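Search the notebook
Type and press enter

July, kitchen bench, started 8:30 am

Second try at the rice paste. The first batch went lumpy on me and then grew a little gray fur by the end of the week, so I tossed it and didn't write it up. (Njoroge says I should write up the failures too. Fine, there it is: lumps, fur.)

This one is plain short-grain rice, cooked way too long and pushed through a sieve twice. I used 35 g dry rice to some 300 ml water and let it go 46 minutes on the lowest setting, stirring whenever I remembered. Nice and glossy! Way closer to what Jana Lenz brought back from the Dramani bindery course, though hers was whiter. Could be the rice, could be that I let mine catch a bit on the bottom.

Tested on three papers: the Stiltton text weight, the brown wrapper stock, and the last of the Vurko endpapers. The Stiltton cockled right away but mostly flattened under boards. The brown stock didn't care at all. The Vurko I'm worried about, the blue bled a little at the fold and I only have a few sheets left, so next time I try it on scraps first like a sensible person.

Chopsticks are still my favorite thing for working paste into a tight spine.

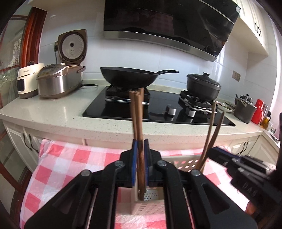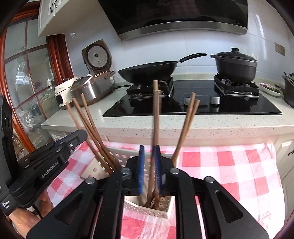 Chopsticks and holders, by the stove.

Drying times

Under boards with the two bricks on top, 14 hours, then loose on the rack. The brown stock was ready way before that, I just didn't get out of bed to check. One corner of the Stiltton lifted when I flexed it, so either I went too thin at the edge or I wiped it off with my sleeve (likely).

Still to do:
- same recipe with a pinch of alum, small jar only
- ask Jana what rice she used, and whether she soaks it overnight
- cut 30 test strips from the brown offcuts, grain marked in pencil THIS time
- Prolevau brushes, are they worth the money? Njoroge has the wide one, borrow it

Jar is in the fridge door with a masking tape label. Please don't eat it, it looks a lot like pudding.

3 comments
5 shares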